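Salby Workshop Course > Projects > Reports > Drying and Finishing

Drying Glued Paper Covers with a Handheld Hair Dryer

Project report, Grovlow group
Ye-seo Cho, Bujar Matić, Gil-soo Myung
Advisor: Rattana Rojanasak

Last updated: September

1. Purpose

The group repairs paperback books for the course reading shelf. The slowest step is waiting for the glue under a new cover to dry. This project measured how much of that wait can be removed with an ordinary handheld hair dryer, and whether the faster drying damages the cover. The work was limited to white water-based glue and plain card covers. Fabric spines and coated stock were left out.

2. Equipment

The following items were used:

— one handheld hair dryer with 2 heat settings and a round nozzle
— white water-based glue, Andico, applied by brush
— card covers cut to paperback size
— flat weights, wrapped in paper
— a kitchen scale and a stopwatch

All work was done on a large table. The dryer cord was kept on the side away from the glue. In an early run it had crossed the working area and dragged over a wet edge, and that specimen was discarded.

3. Method

Each trial used 3 specimens prepared in the same session. Glue was brushed on the spine and on a narrow strip along each hinge. The cover was set in place, pressed by hand, and weighed together with the book. The specimen was then dried in one of three ways: in still air, with the dryer on low, or with the dryer on high.

The nozzle was pointed at the spine from one hand's length away. Airflow was moved slowly from head to tail and back. Holding it on one spot was tried once and gave a visible ripple in the card, so the practice was dropped.

A specimen counted as dry when two weighings in a row matched and the cover did not shift under light thumb pressure. The thumb test was done by the same person, Matić, in every trial. Weights were placed on the book after drying and left until the next morning.

4. Results

In still air the mean time to dry was 1,098 seconds. With the dryer on low it was 600 seconds. The high setting was faster again, but no mean is reported for it. The card lifted at the corners before the glue under the hinge had set, and the thumb test could not be applied in a consistent way.

Covers dried on low were flat after pressing. One had a faint curl at the fore edge that went away after a second night under weights. Covers dried on high kept their curl.

The kitchen scale was a weak point. Its readings drifted when the dryer was running nearby, probably from air moving over the pan. From the second session on, the dryer was switched off and set down before each weighing. The time for this is included in the figures above, so the low-setting result is slightly longer than continuous drying would give.

5. Discussion

The low setting is suitable for routine cover repair. It does hold up a pair of hands for the whole drying period. For a single book this is acceptable. For a batch, still air is the better choice, as several books can be left side by side while other work goes on.

Dong-hyun Hwang of the Bach group asked whether a fixed stand would give the same result. We did not test this. A stand would free the operator but would also hold the nozzle still, and the ripple described in Section 3 suggests that the distance would have to be greater. The glue layer was not measured either. Brush loading varied between operators, and this is likely the largest source of spread in the data.

6. Further work

The trials should be repeated with a measured amount of glue and with the scale moved to a separate surface. A cool-air dryer should be included. Thicker books need their own trials, as the spine area is larger and the nozzle covers less of it at a time.
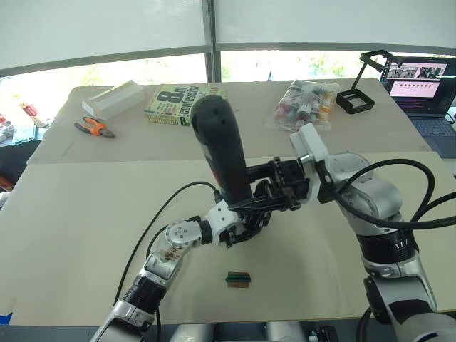
Coated covers would also need a different glue, and the drying times given in Section 4 should not be applied to them.

Related reports
Pressing Boards for Small Paperbacks
Brush Width and Glue Spread on Card
Removing Old Spine Glue
Bach Group: Hinge Repair Notes

Home | Projects | Reports | Back to top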